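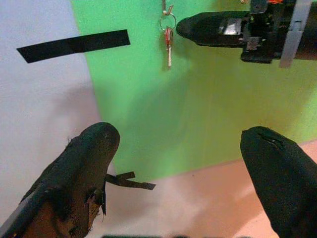

Packing for the Irkthorpe walk — one bag or two?

fennel_tea
First time doing the full Irkthorpe loop in November and I'm so excited I've started packing already! It's 40 miles over four days, with the luggage van moving our bags between hostels. My question is whether to squash it all into one big bag or split it. I've got a Vitberg holdall that weighs 700 grams empty, and it swallows everything, but finding a clean sock in it is hopeless.

mudlark16
Two, every time. One for evenings, one for spare walking kit. You open the second one only if it rains. (It will rain.) The climb out of the village on day two is wonderful, by the way, even in cloud.

oldgatepost
Disagree! The van driver has 16 bags to lift before breakfast and a second one each is a bit much. One bag, and roll your jumpers.
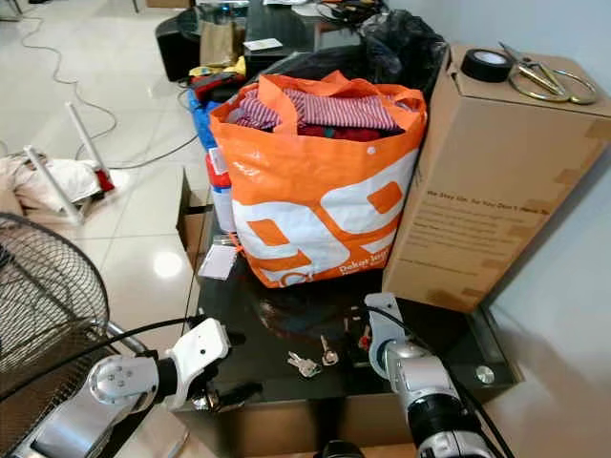 2 min read

tatach_fan
I'm with mudlark on splitting but not on what to split it into. A big woven tote is brilliant for the evening clothes. Wide open top, everything in view, folds to nothing on the way home. Stripy top, red jumper, done. I took one on the Tatach ridge walk and loved it.

oldgatepost
An open tote in the back of a van? With other people's boots? No thank you.

tatach_fan
Ha, fair. I tie a scarf through the handles and put the boots in a separate sack. Never lost so much as a glove.

fennel_tea
Ooh, I do have a tote somewhere. How are they in the wet though?

mudlark16
Poor, if you leave it on the step while you look for the key. Put a bin liner inside first and twist the top shut.

bramble_and_co
Nobody has mentioned the drying room at the Bárány hostel yet! It's huge and properly warm, so you can get away with half the clothes. I did the loop with two shirts and one pair of trousers and had the best week. They charge 200 pence a go — coins only, and the machine spits out the new ones.

oldgatepost
Two shirts! And I thought I was strict. Were you walking alone?

bramble_and_co
Happily, yes :)

fennel_tea
Right, holdall for the walking things and tote with a liner for evenings. Sorry oldgatepost, I'll carry both out to the van myself. Is the café at the halfway bridge open in November?

mudlark16
Till three. Get the cheese scone.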